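Getting the bathroom cabinet under control (and keeping it that way)

Posted 01/12/2025

I have been meaning to write this one up since August, when I opened the cabinet over our sink and a bottle of mouthwash jumped out and hit me on the foot. Enough was enough!

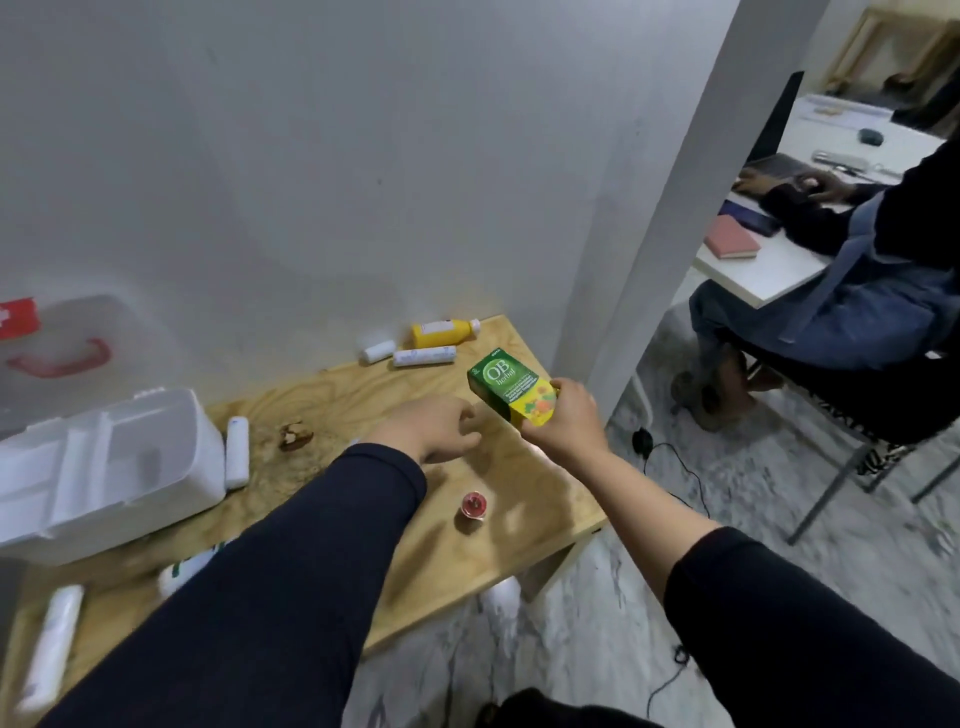 So I emptied the whole thing. And I do mean the whole thing, down to the bobby pins stuck in the back corner. If you only pull out the front row you'll put it all back the same way, believe me, I've done that plenty. Find a table or a bed, spread an old towel on it if you care about the finish, and get everything where you can see it.

First job is dates. Sunscreen, ointments, eye drops, cough syrup, they all have one somewhere, usually stamped on the crimp of the tube where it's impossible to read. I take a picture with my phone and zoom in. Works great. Anything expired goes in a bag, and the medicines go to the drop box at the pharmacy. Please don't flush them! Our pharmacy on Vandbridge Road has a bin right by the door and I just take the bag along when I'm picking something up.

Then the doubles. We had three open tubes of the same toothpaste, all squeezed in the middle (I know who does it and they know I know). I put the two fullest ones away under the sink and finished off the worst one first. To get the last of it out, lay the tube flat on the counter, run the back of a comb from the bottom up to the cap, then fold the empty part over and hold it with a binder clip. You'll get days more out of it.

Now, boxes. I used to throw out every carton as soon as I got home and I've changed my mind on that. For toothpaste and soap, sure, toss them, they only take up room. But keep the carton on anything with directions, because the print on the tube rubs off the minute it gets damp. If the carton is too big for the shelf, cut out the panel with the directions and rubber-band it around the bottle.

Cleaning the shelves: warm water, a squirt of dish soap, and an old toothbrush for the corners. For that crusty ring the shaving cream can leaves, I lay a rag soaked in white vinegar over it and go have a cup of coffee. Mine is a metal cabinet and the rings were rust, so after the vinegar I rinsed well, dried it, and stuck down a piece of Kandance shelf liner. It's the thin clear kind and it cuts with kitchen scissors. One roll did 2 shelves with a strip left over for the drawer. Leave the door open overnight before you load it back up, or you'll trap the damp under the liner and it'll smell.

For putting it back, I go by who can reach what. Everyday stuff on the bottom shelf, first aid in the middle, and anything I don't want little hands on goes up top or (better) in a locking box in the hall closet. Small tubes stand up nicely in a coffee mug. Tweezers and nail clippers used to live at the bottom of everything, so I stuck a magnetic strip inside the door and now they just hang there. I got mine at Giltositz, in the aisle with the picture hooks, but any hardware store will have it.

Oh, and bottles with drippy caps! Set them on an old jar lid. When the lid gets gunky you wash it or throw it out, and the shelf stays clean.

I give the whole cabinet a quick going-over every couple of months now and it takes me less time than a load of towels. Next up is the linen closet, if I can face it. If you have a trick for keeping fitted sheets folded, leave it in the comments, mine come out of there looking like laundry.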